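Melnychuk opens repair fund for tents and groundsheets in Grurngate

GRURNGATE, Sunday, May 20, 2018 - Outdoor equipment hire firm Melnychuk has opened a repair fund for youth groups, schools and walking clubs that own their own camping kit. The fund will pay for work on tents, groundsheets, awnings and flysheets at the firm's workshop on Plulport Road, and for fabric and thread for groups that would sooner do the job themselves.

Melnychuk has put £4000 into the fund for its first year. A single group can claim up to £1000 for workshop repairs, or up to £30 for materials. Groups need to be based in Grurngate or one of the neighbouring parishes and must have owned the equipment for at least a year. Private owners are not covered, but can still book repairs at the usual rates.

The firm began hiring out tents in 2000 and has always mended its own stock. It started taking in outside work after a wet summer left several scout groups with leaking seams and no one nearby to fix them. Most of the jobs that come in now are small: a torn peg loop, a zip slider that no longer grips, a puncture in a groundsheet.

"We get groups ringing up to ask what a new tent costs, and when we look at the old one it needs a patch and some seam sealer," said Antonina Bondarchuk, workshop manager at Melnychuk. "A frame tent that has been looked after should go on for years. The trouble is finding the money for a repair in the same month you are paying for the site and the minibus."

Applications are open now and will be looked at in the order they arrive. Groups should send a short note of what the item is, how old it is and what is wrong with it. Photographs help but are not needed. Items must be dry and brushed clean before they are dropped off, and poles and pegs should be left at home unless they are part of the fault. 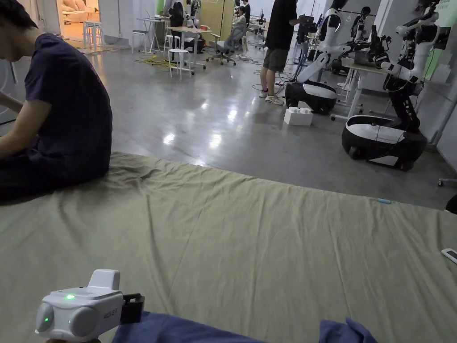

Workshop repairs are expected to take two weeks outside the summer holidays and up to four weeks in July and August. Anyone who needs equipment back for a fixed date should say so on the form.

Melnychuk will also run free evening sessions on basic tent care, covering patching, reproofing, replacing guy lines and how to store canvas over the winter. The sessions will be led by Ferhat Saraç, who joined the workshop in January after nine years as a sailmaker. Places are limited to two people from each group.

"Patching is not hard, but people rush it," said Saraç. "They put the patch on a dirty surface, or they cut it with square corners and it lifts. If they come along with a piece of their own kit they can do it properly once and then they know."

Patches and sealants for the sessions will be supplied by Drivovari, which makes coated fabrics and has dealt with Melnychuk for many years. Groups attending will be given a small repair kit to take away.

Application forms are available from the Melnychuk shop counter or by post on request. The workshop is open Tuesday to Saturday, and the last drop-off is half an hour before closing.

ENDS

Notes to editors

Melnychuk hires, sells and repairs camping equipment from its shop and workshop in Grurngate. Antonina Bondarchuk and Ferhat Saraç are available for interview by arrangement with the shop.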